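Storing Mixed Fruit at Room Temperature: Report on a Kitchen Project

Selina Frei, Benedikt Wallner, Andri Riedl
Supervisor: Marlies Steiner
Submitted August 5, 2021

1. Background

Our course asked each group to pick a household habit and look at whether it makes sense. We chose the fruit plate. All three of us grew up in homes where fruit was left out on the kitchen table, and all three of us now live in shared apartments where the same thing happens and a good part of the fruit gets thrown away. Benedikt's apartment on the Emmont side of town has five people in it and goes through a lot of citrus in winter and spring.

We wanted to know two things. First, does fruit keep as well on an open plate as it does in a closed drawer in the refrigerator? Second, do people eat more of it when they can see it? The second question came from Ursina Lüthi, who read our first outline and said that the storage question alone was too narrow.

2. Method

The work was done in May in Benedikt's kitchen. We bought the fruit at the Auer market in two trips and split each purchase into two lots. One lot went on the table. The other went into the lower drawer of the refrigerator, unwashed and without a bag.

We limited ourselves to citrus and kiwis. Bananas and apples give off a lot of ethylene, and we did not have a way to measure it or keep it apart from the rest. Leaving them out made the results easier to read, although it also made the plate less like the ones at home.

Each piece was weighed on a kitchen scale at the start and again after nine days. The total starting weight of the table lot was 2586 grams. We also pressed each piece lightly near the stem end and wrote down "firm," "giving" or "soft." One person did all of the pressing, because in a trial run our judgments did not agree.

3. The table lot

A plain round plate worked better than the deep bowl we started with. In the bowl the fruit at the bottom was hard to check and carried the weight of everything on top. On the plate, lemons, mandarins and kiwis can lie next to each other and most of them can be seen without moving anything.

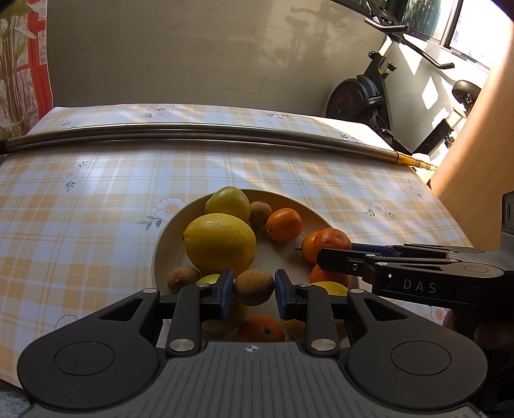
Should kiwis be kept on the same plate as citrus fruit?

They can share a plate for a few days if the kiwis are still hard. Once a kiwi starts to give under the thumb, it should be eaten or moved to the refrigerator, where it will keep longer.

We turned the fruit once a day. This was Andri's idea — his grandmother does it with lemons — and it helped us notice soft spots on the underside early. We did not test whether turning makes the fruit last longer.

4. Results

The mandarins showed the clearest difference. On the table their skins became dry and a little loose, and they lost more weight than those in the drawer. They were still good to eat. The lemons on the table dried out more slowly than the mandarins, which we think has to do with the thicker peel. Two lemons from the first trip developed mold where they had been touching, and we removed them from the weighing.

The kiwis behaved as expected. The table kiwis softened and the refrigerated ones stayed firm. Everyone who tasted them preferred the table ones.

As for eating, we put out a second plate that was not weighed and told the people in the apartment to help themselves. It was refilled more often than the matching supply in the drawer. Mandarins went first every time. The lemons were hardly touched except for cooking and tea.

5. Problems

The kitchen gets direct sun in the afternoon, and we only thought of this after the first trip. For the second we moved the table away from the window, so the two trips cannot be compared directly. The scale also shows whole grams only, and for a small mandarin that is not very precise. If we did it again, we would use a larger number of each fruit and keep a thermometer next to the plate.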